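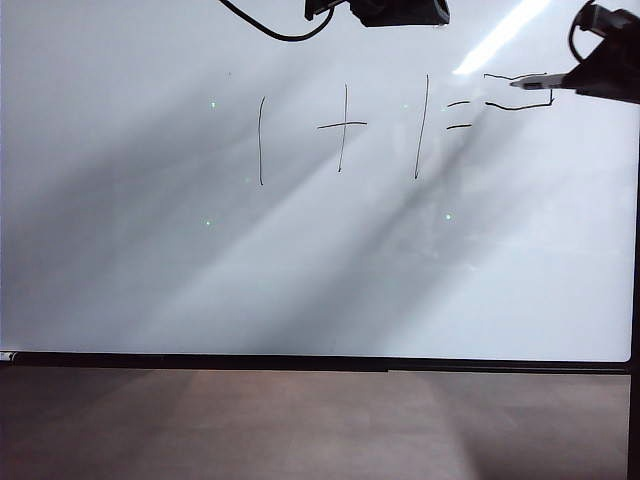
1 + 1 = on the big board, thin black marker.

How to write sums on a whiteboard so the back row can read them

By Chih-ming Cheng
January
87 shares | 16 comments

I teach basic arithmetic to adults in the evening, and before that I taught small children for many years. English is my third language, so please excuse if some sentence is a little stiff. The method is the same in every language.

Many people think that writing on a whiteboard is the same as writing on paper, only bigger. When you write on paper your hand rests on the table. On a board nothing holds your hand, the surface is slippery, and your eyes are too close to see the whole line. So the numbers become wavy and the line climbs up to the right. It happens to me also, when I am tired.

What you need

A white dry-erase board, clean and dry.
A black marker. I buy the Plarketex ones with the thicker tip, but any fresh marker is good.
A soft cloth. Paper towel leaves dust.
Board cleaner. Our school uses Clirkura.

Step 1. Prepare the board

Wipe the whole surface from top to bottom, including the corners. Old marks at the edge pull the eyes of the learners away from the sum. Let the cleaner dry fully before you write, or the ink will make small drops.

Now walk to the last chair and look at the board from there. If a lamp or a window makes a bright strip on it, remember where the strip is, and do not put an answer in that place. Half closing a blind is often enough.

Step 2. Draw the ones

The number one looks like the easiest, and it is the one I correct most. Put the tip on the board, look at the place where the line should finish, and pull down in one movement from the shoulder. Keep the wrist quiet. If you look at the tip while you move, the line will wave.

Decide the height before you start. All the digits of one sum should begin at the same height and finish at the same height. For a beginner it helps to make two very small dots with the marker, one for the top and one for the bottom, and wipe them later.

Step 3. Draw the equals sign

Two dashes, the same length, one under the other, flat like the floor. Draw the upper one first. Leave enough space between them that from the back they do not join into one thick line.

Place the sign at the middle of the height of the digits. A beginner will often draw it too small and too close to the last digit.
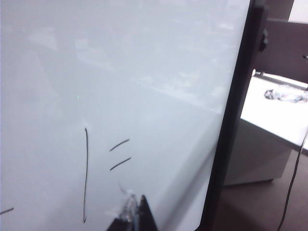
Step 4. Draw the plus

The plus should be smaller than the digits, a little more than half of their height. Draw the standing line first and then the crossing line through its middle. When the plus is as tall as a number one, a learner who reads slowly can take the standing line for another one, and then the sum makes no sense to him. I have seen this with adults too.

Leave the same space before the plus and after it. I use the width of my hand, which works for any size of board up to our large Trarnex.

Step 5. Leave room for the answer 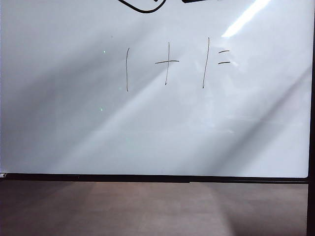
The answer needs more space than you think, and I always plan it before I write the first digit. My old colleague Michalski began his sums so far to the right that the answer had to go under the line, and the learners copied it like this into their notebooks. Begin left of the middle and leave clean board after the equals sign, as with 1 + 1 = here, where the right side is still blank and any answer would fit. Notice also how the second one starts higher than the first and leans over. When that happens, wipe only this digit and write it again. It takes 3 seconds and the whole line looks better.

Step 6. Check and correct

Go back to the last chair. Read the sum aloud from there. Ask yourself if the digits stand straight, if the signs are smaller than the digits, and if the line stays level from left to right.

For practice, write the same short sum five times, wiping between. After that try a longer number such as 2432, where you must keep four different shapes at one height. The 4 is the difficult one, as its open top wants to grow above the others.

Close the marker when you put it down, and store it lying flat.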